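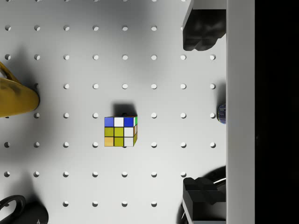 Rimkutė

I got to Cullesum at nine, with a bad coffee and very little idea of what a simulation lab did all day. By lunch I didn't want to leave! The open day was run by Hurnesine, a small outfit that tests its robot software inside a computer before any real arm is switched on, and visitors could sit right beside the people doing it — 20 of us, squeezed in behind their desks.

The program is called Naria. It gets a view from close by the gripper and has to work out what to pick up from that, with a Rubik's cube, mugs and other clutter all over a white pegboard. The team had 2,572 trials on record when we arrived and were keen to add more.
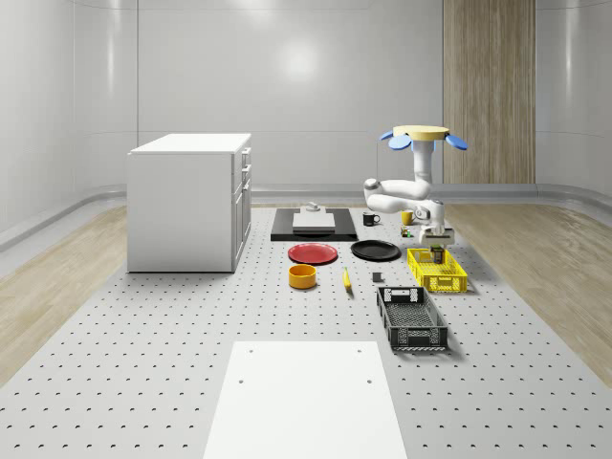
What I had come for was the tidying test, which Hurnesine treats as its main exam. Naria is told which things belong where, and the layout changes each time, so it can't just learn one route by heart. I loved how ordinary the stuff is: a banana, a couple of plates, a bowl, and the arm holding some small dark thing over a yellow crate while the whole room leaned in. Someone behind me was whispering "go on, go on" to a robot made of numbers.

I asked to try the controls myself and was hopeless — give me the mugs any day.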